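Ticket: Kitchen circuit reads low in Fülöp dashboard, plus a constant load I can't place
Product: Joltus home energy monitor, eight clamps
Opened: 05/10/2020
Status: Solved

Original report

Hi! First off, I love this thing. I've had the Joltus in my panel for a few weeks and I have learned more about my house than in all the years I've lived in it. Two things on the kitchen circuit have me stumped, though, and I'd love some help.

1. My electric kettle shows up in the Joltus phone app at 1,215 watts, very steady, for as long as it's on. The Fülöp dashboard on my laptop gets its numbers from the same monitor and shows the same kettle at 732. Same clamp, same minute, same kettle.

2. With everything on the kitchen circuit unplugged (I went along and pulled every plug I know of), I still get a flat 70 watts. Day and night. It never moves.

What I've got:
- Joltus monitor, firmware up to date as of this morning
- Clamp 3 on the kitchen breaker, arrow pointing the right way, jaws fully closed
- Voltage reference plugged in and calibrated during setup
- Fülöp running on an old laptop in the hall closet, wired connection
- House in Flernberg, regular 120 volt service, kitchen circuit on a single 20 amp breaker

What I've tried:
- Restarted the monitor, the laptop and the router, in that order and then in the opposite order
- Swapped clamp 3 with clamp 5. Readings followed the circuit and not the clamp, so I don't think it's a bad clamp
- Re-ran the voltage calibration
- Deleted the kitchen circuit in Fülöp and added it back

None of that changed either number by so much as a watt.

Reply from support

Thanks for the detailed report, and for doing the clamp swap before writing in. That saves a round.

For the first issue, please open Settings, then Data Source, in Fülöp and tell us what the reporting interval is set to. Also, how long does the kettle take to boil?

For the second, a flat load with everything unplugged usually means there is something on the breaker that isn't in the room. Turn the kitchen breaker off for a few minutes and walk the whole house, including closets and the outside outlets. Please save any work on the laptop first in case it shares that breaker. Please leave the panel cover on while you do this.

Update 1

Interval is 300 seconds! I never touched it, so that must be how it installs. The kettle takes a hair over three minutes from full.

I think I see where you're going with this and I'm already excited. If Fülöp takes one average for the whole five minutes, then the kettle is on for three of them and off for two, and 1,215 gets watered down to... 732. I did it on the back of an envelope and it came out right on the nose. So the dashboard was right the whole time, it was only answering a different question -- the average and the peak are both true.

Kitchen counter, on the wall this circuit feeds: 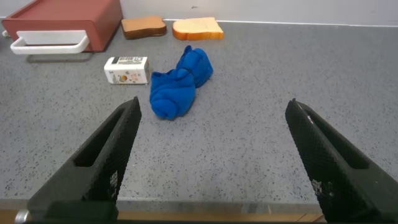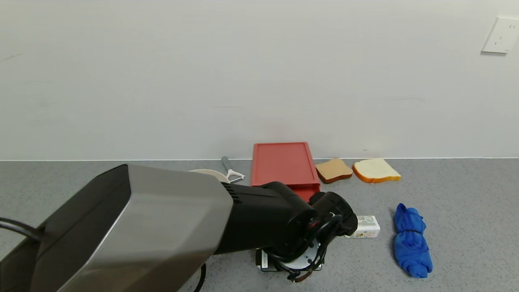
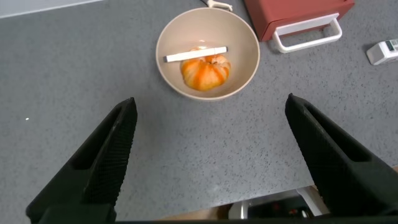

I set the interval down to 10 seconds and boiled another kettle. Beautiful square block on the graph, flat top, 1,215 all the way across. You can even see the little click-off at the end as a clean edge. I then made toast purely to look at the toast. Highly recommended.

One side effect to report: the Fülöp history page got slow after the change. It took a good while to draw a full day. Is there a setting for keeping the short interval on one circuit and leaving the others alone?

Reply from support

Your math is right. Yes, you can set it per circuit. Click the gear next to the circuit name and turn off "Use global interval." We'd suggest leaving the global one where it was. Energy totals in kilowatt-hours come out the same with either setting, so your older history is still good.

How did the breaker walk go?

Update 2

Per-circuit interval works great, history page is quick again.

Breaker walk: done, and I found it! Kitchen breaker off, kitchen dark as expected, hall fine, bathroom fine, outside outlets fine. Then I opened the cabinet in the den, which backs onto the kitchen, and the lights on the TV recorder and the old stereo amplifier were out. Somebody long before me must have run that den outlet off the kitchen circuit, straight through the wall.

Breaker back on, unplugged the amplifier: dropped to 22 watts. Unplugged the recorder: zero. A real zero, the first one I've ever seen on that graph. So the amplifier has been sitting there warm all this time with its front switch off, and I had it down as using nothing.

It's on a switched power strip now. I've relabeled the breaker "kitchen + den cabinet" and renamed the circuit in both apps to match.

Two small suggestions, if you pass those along:
- Show the interval somewhere on the Fülöp graph itself, even in tiny print by the axis
- A "find my hidden load" page in the Joltus guide, with the breaker walk spelled out. It was the most fun I've had with a flashlight in ages

You can close this one. Next up is clamp 6, the furnace, which has a blip in the middle of the night that I want to look at before the heating really gets going in October. I'll open a new ticket if I can't work it out -- thanks so much for the help!

Reply from support

Both suggestions passed on. Closing as solved. For the furnace, try the 10 second interval on clamp 6 before you write in, and attach the overnight graph if the blip is still there.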